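Review: Tzavaras county budget tracker

I paid for a year of Tzavaras in March to follow the Ginmont county budget. It costs $100, and it puts every line of the adopted budget next to the one before it. The current Ginmont file has 1,751 lines. Searching them takes a second or two, and the export opens cleanly in a spreadsheet.

The weak part is the tax side. Property tax relief is listed by program, but the revenue lost to each one is left blank in about 515 rows. Dong-hyun Shim at the Provamstead office told me the county reports those late. The free version leaves out transfers between funds, so I wouldn't bother with it.

Capital spending is handled better. Equipment gets its own tab, with purchase year, cost and the fund it came from, and you can sort by any of them. The condition column is only a grade from A to D, and I'd like room for notes. I'll renew for one more year. 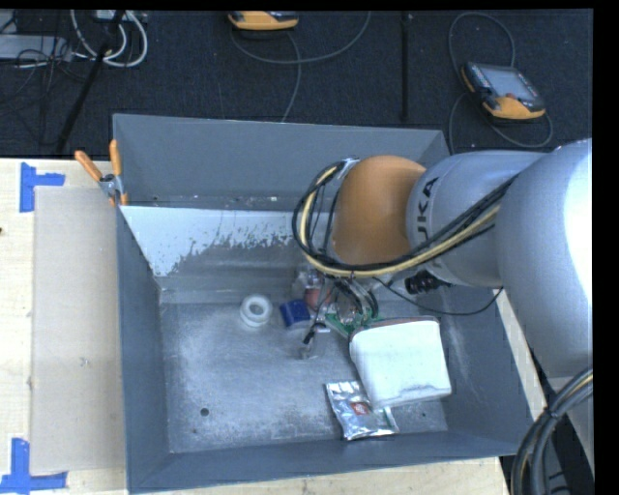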